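March, late evening

Back at the desk by eight this morning with the heating off and a coat on. The plan was to get through the rest of the simulated house set for Omby and start on the labels after lunch. I got through most of the set. The labels can wait.

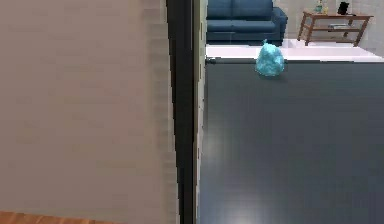
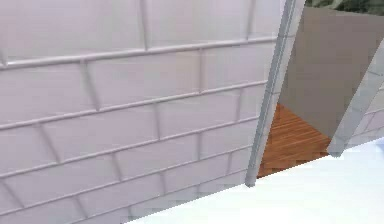

The house is the Lemieux layout, which I have now been through so many times that I could find my way about it in the dark. I steer, the recorder runs, and at the end of each run I press keep or drop. A run is one small job from start to finish: go to a thing, get it in view, stop at a sensible distance, go on to the next place. The learner gets the views and my steering together and has to work out the one from the other.

I did 29 runs before lunch and dropped 7 of them. Four of the dropped ones were my own fault. I still turn too sharply when I get near a wall, then correct, then correct the correction, and if I keep a run like that the learner will copy the wobble along with everything else. The other three were a fault in Gatach, which stopped writing the steering values partway through but carried on saving the views. There is no warning when it does this. I only found out by checking the file sizes, and now I check them after every run, which slows things down.

I have been thinking about what counts as a bad example. When I started I dropped anything that looked clumsy. Then in January the learner turned out to be helpless as soon as it drifted off the line, as it had never been shown anyone getting back on to it. So I now keep a run if I come too close to something, stop, back off and carry on properly. I drop it if I only get out of trouble by luck. The difference is clear enough when I am steering and much less clear when I go over the same run a week later, so I write a line of notes for each one straight away. Today's notes are mostly "too close, backed off, fine" and "slow start".

Doorways are still the worst part. On the last test it did well in open rooms and then hung about at the openings, edging forward and back. I think I have given it too few approaches from the side. Left to myself I always line up square with a gap before going through, and a good half of the old set is like that. Today I made myself come in at a slant, from both directions, and some of those runs are ugly, but I have kept them. If the next test is no better I will have to think again about how wide the view is set.

Small things near edges are the other gap. It copes with sofas and tables well enough, being large and always in more or less the same place. Anything small and crumpled it tends to treat as part of whatever is under it. I moved the starting points about so that the small things come up at different distances and sizes, and did a few runs with nothing to find at all. Those are dull to record. They need doing, though, or it will learn that there is always something there.

Lunch was soup, eaten standing up while the files copied. Then an hour lost to Vellex, which wanted an update before it would open the batch, and after the update it had forgotten where everything was kept. I put the paths back by hand and wrote them on a card this time.

The afternoon went better. The total now stands at over 1340 kept runs, counting the old ones from the autumn that I am half inclined to throw out. They were made with the previous steering settings and the turns are all a little late. I will leave them in for the next training round, then train once more without them and compare. That is two nights of machine time, but I would sooner know.

My wrist is sore again on the left side. I moved the controls further back on the desk at four o'clock and it eased a bit — should have done that last month.

Tomorrow: labels first, before any new runs. Look at the Gatach fault with the log turned up. Change the names of the slanted doorway runs so I can pull them out on their own. Buy milk.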